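Project report: Teaching a robot to deal with a pile of clothes
Robotics club, spring project
Jun 29, 2025

Our club wanted a project this year that had nothing to do with driving around a field and shooting balls into a hoop. We've done that, we love it, and we will do it again. But in February somebody brought up laundry at a meeting and we could not stop talking about it. Why can a robot weld a car together and still have trouble picking a T-shirt off a bed? By the end of that meeting we had a whiteboard full of arrows and a project name, Prulleo, which came from a misspelling of "pullover" that stayed up there so long it became official.

What we set out to do

The goal was to collect our own demonstrations of people handling clothes with a hand-held gripper, and then train a model that could copy the first step of tidying up: find a garment, pinch it, lift it clear of the pile. We left folding out of it. Folding was on the whiteboard, in very large letters, and it took us a week to admit that we should get good at picking up first.

We gave ourselves a target of 2,000 demonstrations. That number was a guess based on reading what other student teams had done, plus a lot of optimism!

The equipment

We used a hand-held gripper with two fingers that close when you squeeze the trigger. You hold it, do the task like you normally would, and the camera on it records what the gripper "sees." The great thing about this is that you can take it anywhere. You don't need the robot arm in the room, so we could work in bedrooms, dorms, and one very patient aunt's guest room.

The arm itself (we call it Trever) stayed bolted to its bench at school the whole time. It got the same kind of fingers as the hand-held gripper so that what we recorded would carry over. Getting the two to match took longer than we planned. Our first adapter plate was off by 2 mm, and you would not think that matters until you watch the fingers close slightly crooked on every single try.

For sorting and labeling the recordings we wrote a small program called Edeck. It plays each clip, lets you mark the start and end of the grab, and asks you whether it was a good one. It crashed a lot in the beginning (it hated any file with a space in the name) but by the last month it was the best piece of code our club has ever written, and we're already planning to use it for other stuff.

How we collected the data

Everyone on the team took the gripper home for a few days at a time. The rules were simple. Put some clothes on a bed or a couch, mess them up, start recording, and pick up one garment per clip. Then mess everything up again. We asked people to change the clothes often and to try different times of day so the light would vary.

The light turned out to be a huge deal. Our early clips were almost all recorded at night under ceiling lamps, and the first model did fine at night and fell apart completely in the afternoon. After that we went looking for windows. Bright daylight from the side, patterned sheets, dark clothes piled on other clothes, we wanted all of it.

Black clothes were the hardest. When a sweatshirt is all black and bunched up, even a person looking at the video has trouble saying where a fold starts. Anything with a stripe or a piece of trim helped a lot, and the model seemed to like those edges as much as we did. Denim was the opposite problem. It's easy to see and hard to pinch, and if you grab right at a seam the fingers tend to slide off. 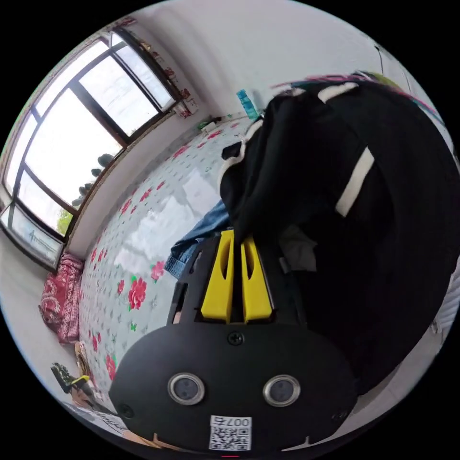 We also learned to slow down. In the first batch most of us were racing to get our clip counts up, and the video was so blurry that Edeck's reject button got a real workout. Out of the first 500 clips we threw away more than we like to admit. Once we agreed on one calm grab per clip, with a short pause before closing the fingers, the quality went way up and labeling got faster too.

Results

We did not reach our target. We ended with 770 clips that we were happy to train on, and that was enough to get Trever picking single garments off a flat surface pretty reliably. Two garments tangled together is still a coin flip. Sleeves are a menace. But the first time the arm reached down, pinched a sock and lifted it straight up, the whole room yelled so loud that the class next door came over to check on us.

What we would change

Start recording in daylight from the first week. Write the labeling program before collecting anything. Keep a shared list of which clothes have been used, because we ended up with far too many clips of the same gray hoodie. And check the adapter plate with calipers, twice.

Next year we want to add a second arm so one can hold while the other pulls. A team from Choi, the school across town, has offered to collect clips with us, and the folding plans are back on the whiteboard.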